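Household Tips: Doors, Sheds and Property Marking
Updated 2025-05-20

Most thefts from houses on the Lostelach estate last winter were from unlocked back doors and sheds. Little of what follows costs much. Where a job needs a locksmith, the tip says so.

Back door cylinder

Open the door and look at the lock from the side. If the cylinder stands proud of the handle plate by more than 2 mm, it can be gripped and snapped. Measure from the centre of the fixing screw to each end, inside and out, and write both figures down before ordering. The two halves are often different lengths.

Remove the long screw in the door edge, put the key in, turn it slightly until the cam lines up with the body, and slide the cylinder out. Fit the new one the same way. Test the lock several times with the door open before closing it. If the handle has to be forced upwards, the door has dropped on its hinges and needs adjusting first — a new cylinder will not cure that.

Keys out of reach

Do not leave keys on a hook in line with the letterbox. Fit a cowl on the inside of the flap, or move the hook. The household should still be able to find the key in the dark in case of fire, so choose one place and keep to it.

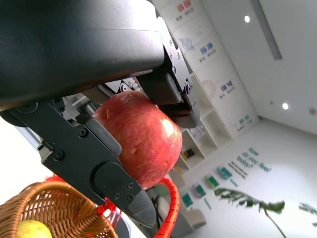 Shed hasp and hinges

Screws that show when the shed is shut can be undone from outside. Replace them with coach bolts, round head outwards, with a large washer and nut on the inside. Do the hinges as well as the hasp. A closed-shackle padlock leaves less room for a bar than an open one.

Drill from the outside face with a scrap of timber clamped behind, otherwise the boards will split as the bit comes through. Put a drop of oil in the padlock each February and work the key a few times.

Marking tools and bicycles

Postcode and house number are enough. Our own code on the Naditz marking sheet is 1341, followed by the postcode, and it goes in two places on each item: one obvious, one not. Ultraviolet pen fades in daylight and should be renewed every year on anything kept outside. Engraving lasts, but keep it off batteries and blade guards.

Bicycle frame numbers are normally stamped under the bottom bracket. Clean off the grease, copy the number twice and check one copy against the other.

Keep the list somewhere other than the house. Ours is a plain text file with make, model, serial number and a note of where each mark is. 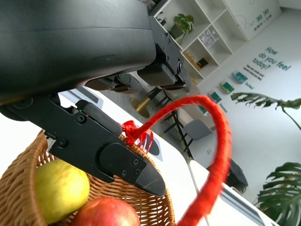
Receipts can be scanned and stored with the list. A photograph of the item should include any scratches or repairs, as these help to identify it if the serial plate is removed.

Timers and lights

Set two timers in different rooms, not switching at the same minute. The Sturkivetti plug-in type drifts, and the one in our hall was 14 minutes slow by the end of the month. Reset it when the clocks change.

An outside sensor light should cover the path and nothing beyond it. Tilt the head down until the neighbour's fence is dark.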